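Capítulo 4

O refrão que gruda: como se constrói uma canção pop

Vou começar com uma confissão: passei boa parte da adolescência fingindo que não gostava de refrão. Eu achava bonito dizer que música boa era aquela de doze minutos, com mudança de compasso e solo de teclado. Aí entrei numa banda de baile (quatro horas por noite, repertório escolhido pelo público) e em dois fins de semana mudei de religião. Quando o refrão certo entrava, até o garçom cantava!

Neste capítulo a gente vai desmontar a canção pop e olhar as peças com calma: verso, pré-refrão, refrão, ponte. Você já conhece todas elas de ouvido, mesmo que nunca tenha dado nome. Pegue uma música que você saiba de cor e cante por dentro, sem pressa. Em algum ponto a melodia começa a subir, a bateria fica mais cheia, a letra para de contar história e passa a repetir uma ideia só. Pronto, você achou o refrão. 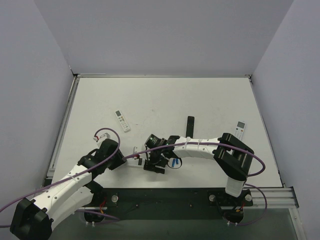
O pré-refrão é o meu trecho preferido, e é o que os alunos mais esquecem. Ele costuma ser curto, 4 compassos já resolvem, e serve para criar uma vontade. O acorde fica pendurado, a frase parece incompleta, e quem escuta quer a resolução. No meu caderno de exercícios tenho uma canção de um trio chamado Undumik em que o pré-refrão inteiro fica parado no quinto grau, com o baixo martelando a mesma nota. Dá uma aflição danada — e quando a tônica chega, parece que abriram uma janela.

Repare também no andamento. Uma balada a 68 batidas por minuto deixa espaço para sílabas longas, respiração, aquele vibrato no fim da frase. Suba para 80 e a mesma letra começa a tropeçar, você vai precisar cortar palavras. Experimente com o metrônomo antes de seguir adiante, de preferência cantando alto. Eu faço isso até hoje, no chuveiro, sem metrônomo mesmo.

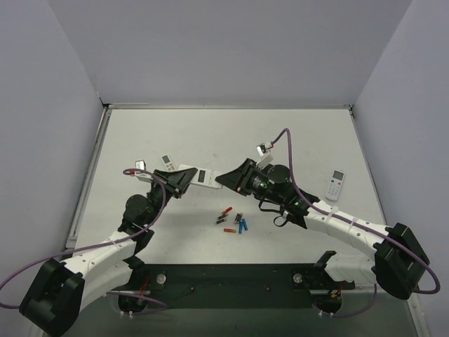

Texto de Harish Katiyar
8 jan. 2022

Voltando às peças: falta a ponte. Ela aparece quase sempre depois do segundo refrão, quando o ouvido já decorou o caminho e começa a se distrair. Um acorde que ainda não tinha aparecido, uma letra vista por outro ângulo, às vezes só voz e violão. Em "Neltotance", a canção que vamos analisar na seção seguinte, a ponte dura 37 segundos e troca o modo maior pelo menor. Na primeira vez que ouvi, achei que fosse outra faixa!

Antes de virar a página, deixo um exercício. Escreva um verso de quatro linhas sobre qualquer coisa que tenha acontecido com você em março (pode ser banal, quanto mais banal melhor) e depois um refrão de duas linhas que não repita nenhuma palavra do verso, fora artigos e preposições. Grave no celular, do jeito que sair. Guarde a gravação, mesmo que tenha vergonha dela, que vamos usar esse material na hora de falar de harmonia e de novo quando chegarmos ao arranjo.

4.1 Verso e refrão: quem conta e quem repete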